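Packing the November Snack Parcel

2 May 2020

Assembly of the parcel for our relatives in Kornau began this morning, with snacks to be placed in an open cardboard box. 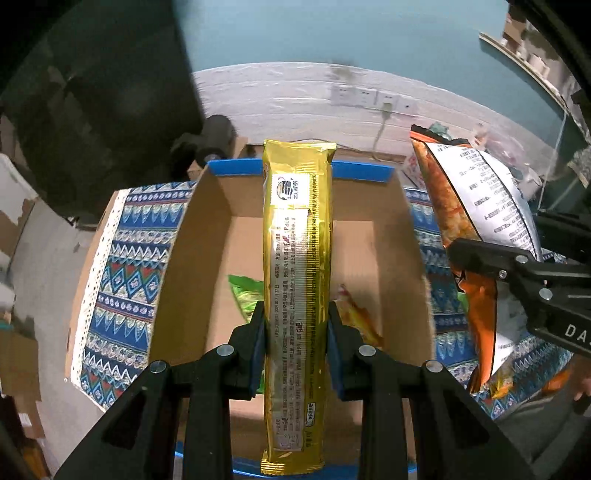
Yusri Menon wrote in reply to the previous entry that tall foil packets travel best upright along one side, with the larger bags laid over them last. The recommendation has been adopted for this parcel.

The November shipment weighed more than 2,000 grams and was charged at the higher rate. The present contents will therefore be limited to 188 grams per recipient. Boonsong Somboon has requested 2 additional packets, and these will be included if the lid closes flat. Crackers are excluded until further notice.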